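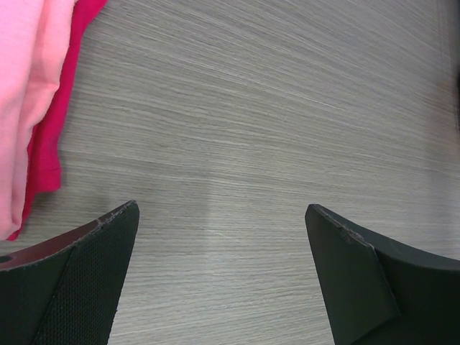

Storing Stock Certificates and Board Papers at Home

Directors and former executives often keep company records in a home office for years after leaving a post. The points below apply to share certificates, option agreements, signed minutes and annual reports.

Sort before you store. Separate signed originals from copies. Originals go flat in acid-free folders, 2 certificates to a folder at most, with a plain sheet between them. Copies can be punched and filed in a binder.

Remove staples, clips and rubber bands. Metal rusts and rubber sticks to ink. Lift staple legs with a thin blade – a standard staple remover tears older paper.

Keep the box off the floor and away from outside walls. A closet shelf is better than a basement or attic. The Plulter document box holds 600 sheets, but fill it to three-quarters so folders slide out without bending.

Dust shelves with a dry cloth. Spray polish leaves a film that transfers to paper.

Label each folder in pencil with company name, class of stock, certificate number and date of issue. If a company has changed its name, write both. Holders of old Okafor paper, for instance, should file it under Plultongate and note the earlier name on the tab.

Check proxy statements and compensation letters once a year. December works well, before tax forms arrive. Ask your accountant how long each type must be kept, then shred what has expired. Use a cross-cut machine and oil the blades after every 13 loads.

Page updated 19th February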